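Print this page | E-mail this to a friend

Clillon 2: a scene generator reviewed by someone who has to live with the results

24 May 2026

I have spent three weeks with Clillon 2, which makes rooms. You give it a line or two of English and a seed number, it gives you back a furnished room with physics, and you turn a simulated robot loose in it to see whether your method is any good. Mine is called Tulgate. It looks for things. Whether it is any good is a matter on which Clillon and I have had a difference of opinion, and I will try to keep that out of the score at the end.

Installation first. The package arrives as one large download and a smaller one that the large one ought to have included. The manual says to run the setup script and wait. I waited through lunch. The second attempt worked, and I have no idea what changed. After that it behaved itself, apart from a habit of forgetting the licence key whenever the workstation was restarted, and I keep the key on a sticky note as our ancestors did.

The old version built rooms the way an estate agent describes them: spacious, bright, and with nothing in them you could trip over. Everything stood square to the walls. Every object sat upright on the largest flat surface. Any search method that went straight to the biggest table and looked at the top of it scored beautifully, and a number of us, me included, wrote cheerful reports on that basis. Version 2 has a setting called "lived-in", a slider from nought to ten. At nought you get the estate agent. At ten you get my brother's flat, and the solver gives up one time in four. I left it at six.

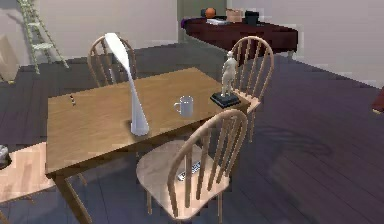
Tulgate decides where to look before it looks. The planner is handed the name of a thing, ranks the places where such a thing might be, and sends the robot to the best one first, taking into account how far it must travel and how much it can expect to see when it gets there. The ranking comes from a language model, and language models have firm views about housekeeping. Asked for a remote control, ours wants a sofa, then a coffee table, then a shelf under a television. Clillon put the remote on the seat of a dining chair, behind the spindles, while the tabletop had a white lamp and a mug on it and looked far more promising. Tulgate inspected the table from three sides, with great thoroughness, and moved on to the side table at the back. The chair came ninth in its list. I would like to say this was unfair of Clillon, but I have sat on a remote in my own kitchen.

Layouts like that one are what you pay for. We generated 1,631 rooms, kept all of them, and asked for 2,902 searches across the lot. With the slider at nought Tulgate found its object in 91 per cent of searches before the time ran out. At six it managed 64. A baseline that wanders about at random fell as well, from 58 to 49, so the rooms really are harder for everybody, but we had further to fall and fell it. The gap between my clever method and aimless wandering shrank by more than half. Shuk-fan Kwan, who shares the workstation and had warned me about this in August, was very gracious. She bought the biscuits that week.

The useful part is that the failures could be sorted. Clillon writes a plain log for each room saying what it placed, on what, and which rule put it there. Other generators I have used make you work this out from coordinates, with a ruler and a bad temper. Sorting the lost searches by supporting surface took an afternoon, and chair seats came out as the worst offender by a long way. We changed Tulgate so that it lowers its opinion of a place only for the part it has really seen, and gives seats a ranking of their own in place of treating a chair as something that gets in the way of a table. That brought the figure at six up to 73 per cent. It also slowed the easy rooms down a little, which serves them right.

Now the complaints. The lighting is handsome but there is not much variety in it, and a camera-based method could learn Clillon's taste in shadows if you let it. Everything is very clean. Nothing has a ring from a coffee cup or a dent in it. The choice of props is odd too, and you meet the same ones again and again; after 50 rooms I was greeting some of them. The slider mixes two things that should be separate, how much stuff there is and how strangely it has been put down. I wanted few objects in daft places, and could only get it by editing the rules file by hand, a document with no comments and one spelling mistake that you must reproduce for it to work.

Support is Heikki Lindqvist, as far as I can tell. He answers within the day, briefly, and twice told me the fault was mine. It was, both times. He says separate sliders are on the way but won't say when.

As for rivals, Zukaten is quicker and has better kitchens, though its living rooms all seem to have been furnished by the same dentist. Lu is free, and if you only want to know whether your robot can get through a door it will do very well. Neither gives you the placement log, and I wouldn't now go back to working without it. Speed is tolerable. A batch of 800 rooms ran overnight on our one decent machine, with the fan going like a hairdryer, and was finished when I came in. Zukaten would have done it before I had put my coat on.

One warning about reading the numbers, my own included. A remote on a dining chair in Clillon is there on account of a rule and a dice roll, and the rate at which real people leave things on real chairs is anybody's guess. We have not tried the new Tulgate in a real flat. I would trust the order in which Clillon ranks two methods a good deal further than I would trust the percentages, and I'd be wary of any paper that quotes a score at level six without also giving the one at nought.

Worth having if your method searches, tidies or fetches. Less so if it only grasps, as most of the cost goes on rooms you won't be using. Four out of five, with the fifth held back until the licence key stays put.

Print this page | E-mail this to a friend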